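Ticket 3912
Queue: Demo room support
Subject: Arm pauses over first pick when started from the visitor screen
Opened by: Jae-in Yeo
Status: Resolved, one follow-up open
Priority: High until the open day, normal after

Jae-in Yeo, 09:10
Morning all. We're running the kitchen table demo for the August open day and the arm won't get past its first pick if the run is started from the visitor screen. It goes out, stops over the object and stays there until the session times out after 40 seconds. Started from the operator laptop, the same task goes straight through. I've tried it both ways several times and it's the same each time. No fault on the controller, no warning in the log, joint light stays blue.

I'd love to get this sorted because the visitor screen is the best bit! People press the button themselves and the arm sets off, and at the rehearsal the school group wanted go after go.

Bereket Assefa, 09:25
Thanks Jae-in, good clear report. Can you tell me:
Which build is the visitor screen on?
Is the Garkard task file the same on both machines?
Does it stop at the same height each time?
Please leave the table set as it is for now so we're comparing like with like.

Jae-in Yeo, 09:50
Visitor screen is on Zovton build 19, laptop is on the same. Task file matches, I compared the two copies. Height looks the same to me every time, fingers down by the rim and then nothing. Colander is the first pick, the toy fruit and the ketchup bottle come later in the list. I've left everything where it is, pan and spatula at the far end and the plate with the bottle on it.

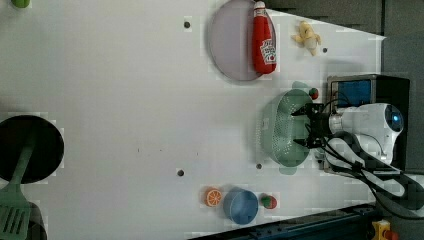 Jae-in Yeo

Fingers are over the right-hand side of the colander there, with one of the little red and green fruits tucked in next to the gripper. The other one is over by the blue cup. I did wonder if the fruit by the colander was the trouble, so I can move it if you want, but the laptop run copes with the same layout.

Bereket Assefa, 10:15
Leave the fruit, I don't think it's that. If the laptop run works with the same layout then the pick itself is fine. I think the arm is waiting for someone to tell it to close.

In operator mode the "confirm grasp" step is answered automatically. In visitor mode it asks the person at the screen. Could you start a run from the visitor screen and watch the screen instead of the arm? I'm looking for a yellow box with a tick in it.

Jae-in Yeo, 10:35
No yellow box. The screen goes to the welcome page as soon as the arm starts moving, the one with the Tovico logo and the opening times.

Bereket Assefa, 10:40
Brilliant, that's it then. The welcome page is drawn on top of the prompt, so the question is being asked underneath it. Xue's display settings have a "return to welcome" timer, and it was set to 2 seconds for the evening reception. Could you change it to 40, save, and restart the screen only? No need to touch the arm.

Jae-in Yeo, 11:05
Changed and restarted. The yellow box came up, I pressed the tick, the fingers closed on the colander and up it went. Then the fruit, then the banana, then the bottle. I may have cheered. Ran the full list again with one of the front desk team pressing the buttons and she didn't need any help from me.

Bereket Assefa, 11:10
Lovely stuff. I quite like that visitors get to say yes before the gripper closes, it gives them a moment to look at what it's about to do. Let's keep that in for the day.

Fix recorded:
Display settings, return to welcome timer, changed from 2 to 40.
No change to task file, arm or gripper.

Follow-up: the prompt should sit on top of the welcome page whatever the timer says. I'll raise that with the display people under this ticket number.

Jae-in Yeo, 11:20
Great, thank you! One small thing for whoever is on the table in the afternoon: reset the colander with its long side the same way round as this morning. I turned it once out of curiosity and the gripper went to the wrong part of the rim. I'll put a note by the laptop.

Bereket Assefa, 11:30
Good spot. Setting this to resolved and leaving the follow-up open in my name.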